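Lieselotte Hagedorn
A thread about color names. I have translated them for a living since September, and before that I believed that I knew my colors in English. I will write it in small pieces between two cups of tea.

The customer is Abella, who sells knitting yarn. Their catalog has 2,152 entries, and each entry has a color name which must go from English into German. I also check the names that go in the other direction.

You would think this is the easy part of a catalog. Blue is blau. But only 32 of the entries have a simple name like "blue" or "light gray". All the others are called Harbor Morning, or Old Letter, or Tuesday.

Yes, there is a yarn named Tuesday. It is a kind of green. I kept it as Dienstag and the customer was happy.

The first trap is "Petrol". In German this is a very normal color word, a dark blue-green, you can buy a sofa in it. In English people think of fuel, and Americans do not even say petrol for fuel. So the word becomes "teal", and I always feel that a bit of the darkness is lost on the way.

Second trap: "lila". We were taught at school that lila is purple and violett is violet. In real life I say lila to nearly everything between pink and blue. My English customers want to know whether I mean lilac, lavender, mauve, plum, orchid or grape. I mean lila!

Third trap: "bunt". It means that something has many colors, in a cheerful way. I have tried "colorful", "multicolored", "variegated" and "assorted". For yarn it is mostly "variegated", which sounds to me like a disease of a leaf. Gardeners use it for leaves too, I learned later.

Then the reds. The reds took me two weeks. We have weinrot, bordeauxrot, dunkelrot, rubinrot and kirschrot. English has wine, burgundy, claret, oxblood, maroon, garnet, cranberry, and I am sure I forget some.

Maroon comes from the French marron, and this is a chestnut. A chestnut is brown. So a word for brown crossed the sea and came out red, and in French it stayed brown. If you translate a catalog from French, please be careful there.

My own rule, you may disagree: burgundy has a little purple in it, maroon has a little brown in it, and "wine" is for when you did not look closely. I also keep all of these for cloth. For paint the firms do what they want. 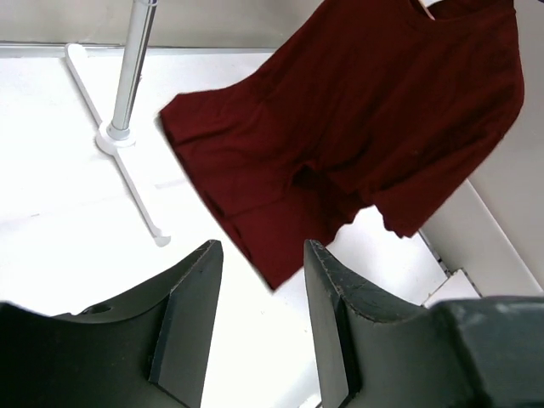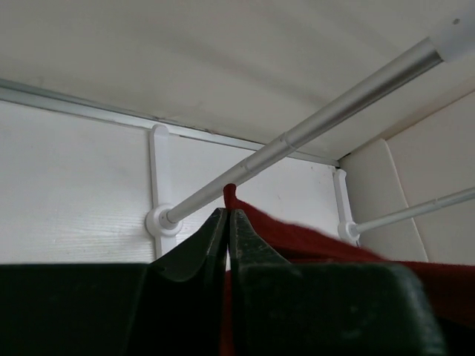
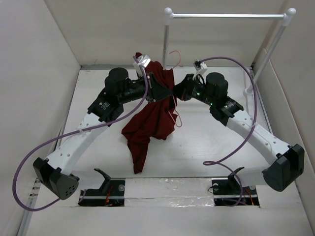

Dark red, three times.

I asked my neighbor Jana Seidel how she calls such a color, and she said "rot". She paints houses in Wunbridge and has a fan of color cards from Paltico in her car, 1,000 cards on one metal pin. She told me she never reads the names, only the numbers.

This was a small shock for me, but I understand it. A number does not need a translator.

On Sunday we took the fan to my kitchen table and played a game. One person reads the name, the other must guess the color before she sees the card. I was bad. "Quiet Porch" was yellow. "Second Cousin" was beige, this I guessed correctly.

There were also many whites. I expected three or four of them. Jana says that white is the color people argue about the most, and that a married couple can stand for an hour before two whites and not speak on the way home.

Some more histories which I like. Taupe is the French word for a mole, the animal. Puce is a flea. Khaki comes from a word for dust. Magenta is a town in Italy, where there was a battle, and then a dye got the name.

So if you wear a taupe coat with a puce scarf, you are dressed as a mole and a flea. I told this to a lady in the yarn shop in Boltville and she put the scarf yarn back on the shelf. I am sorry to the shop.

Somebody asked me in a message why I do not leave all the names in English, because it sounds modern. Many firms do it. But the people who buy yarn by telephone (there are still many) must say the name aloud, and my aunt will not say "Whispering Thistle" to a stranger. She will say "Distel", gladly.

Another question: is it "gray" or "grey"? For Abella I write gray, as they are American. My hand still wants to write grey, because my school book was British. I search every file for the letter e before I send it.

What I cannot solve until now: "Greige". It is gray and beige together. In German one also writes Greige now, and my spelling program has a red line under it each time. The English program has the line too.

And "nude". I wrote to the customer that this name does not say a color, as people do not all have the same skin. They answered the same afternoon and changed it to "Oat". So Hafer in German. I was very pleased about this mail.

I am paid by the line, by the way, so Tuesday brings me the same money as a whole sentence about washing instructions. The last 100 lines of this delivery are all blues. I have already used Taubenblau, Nachtblau, Eisblau, Tintenblau and Kornblumenblau.

If you have a good old word for a blue, from your grandmother or from your dialect, please write it under this post. It should be a word that one can say on the telephone.

Edit: I wrote "how she calls such a color" above. It must be "what she calls". Thank you to the two people who told me so politely.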